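Lunch walks, month two

March 2019

So I'm still walking at lunch! When I told my sister I'd started, she gave it two weeks, and I'd like it noted that I'm now well into my second month. I leave my desk at noon, no phone calls, no podcast, 50 minutes out and back, and I eat my sandwich when I return. My boss, Shamim Memon, has stopped scheduling things at 12:30, bless her.

The hardest part has been shoes. I began in the flats I wear to the office and by day four I had a blister on each heel the size of a nickel.

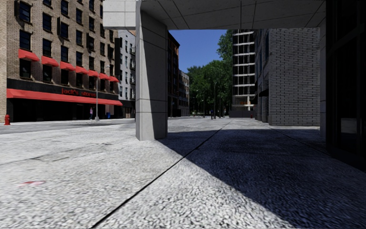 Kaiwen Shao from accounting runs marathons, and he told me to buy a half size up and lace them looser over the top of the foot. I did both. They cost more than I wanted to spend (I'm not telling you how much, my husband reads this) but the blisters cleared up and I haven't had one since. I keep them under my desk in a grocery bag and change right before I go. Wool socks too, even when it's warm. I fought him on the socks and I was wrong.

My other problem is that I get bored easily, so I've worked out 9 different routes and I pick one out of a coffee mug. Silly, I know, but it means I can't talk myself into the short one every time.

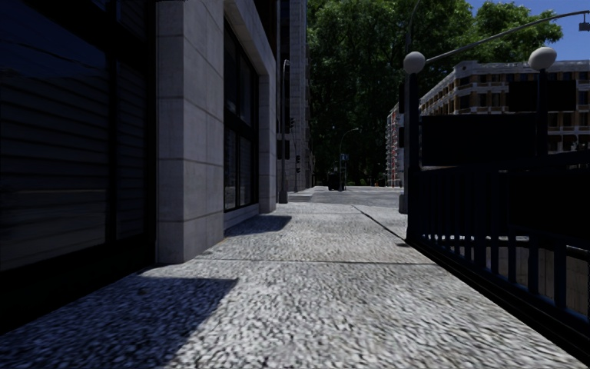

I've also gotten picky about sun. In winter I chased every warm patch I could find, and now that my coat is getting too heavy for a fast walk I'm starting to go the other way. Buildings help a lot with that. A good big shadow with a sharp edge, lying right across the sidewalk, is enough to make me zigzag like a crazy person - sunny half, dark half, back again. By May I expect I'll be hugging the walls.

Am I any fitter? I climbed the stairs at work last week, all the way up to my floor, and could still say good morning at the top.

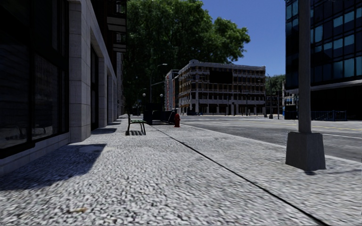
I sleep better as well, though I did give up my three o'clock coffee at the same time, so who knows which one gets the credit. My mood in the afternoon is the big change. I used to get so snippy around two!

Next thing is a rain jacket. If you have one you love that doesn't make you sweat, please leave me a comment.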